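Sotia home rehearsal set

Sotia is the practice data for a two-armed robot being built at Wollside, a shared workshop. Everything here was recorded in a simulated house, so no hardware is needed to use it.

Contents
478 episodes, each capped at 2000 steps. The room has a wood floor, a fireplace and a low media console under a television.

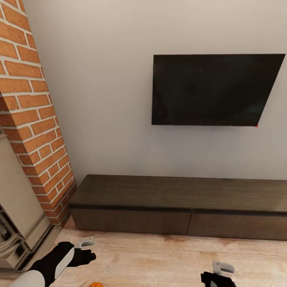
Joint positions and gripper commands are logged at every step. Wrist views are stored apart from the head view — load them only if your policy uses them.
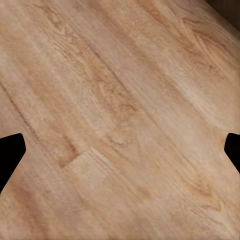 Pereyra asked whether episodes with no grasp should be dropped, as they had confused an earlier training run. They stay in, flagged "no_grasp" in the index. There are 86 of them.

Layout
Start positions change between episodes. Small objects may be on the floor or in a drawer, so don't hard-code a search area.
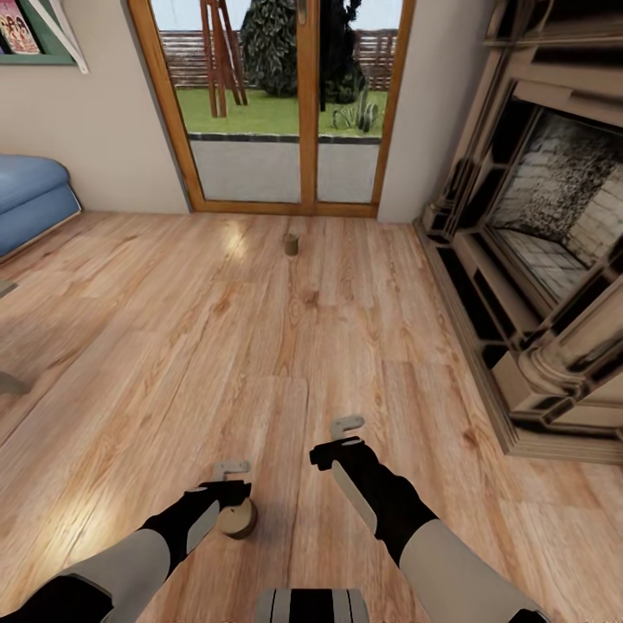 Episodes are numbered from zero. The first 100 are the test split and should stay out of training.

Known problems
Drawer friction is too low in the Brivel scene file. Retune it before moving a policy to the real arms. 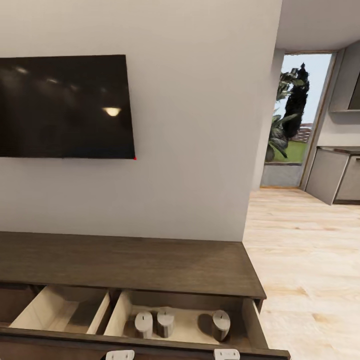 Contact forces are unfiltered and spike at drawer stops. A fix is planned for February.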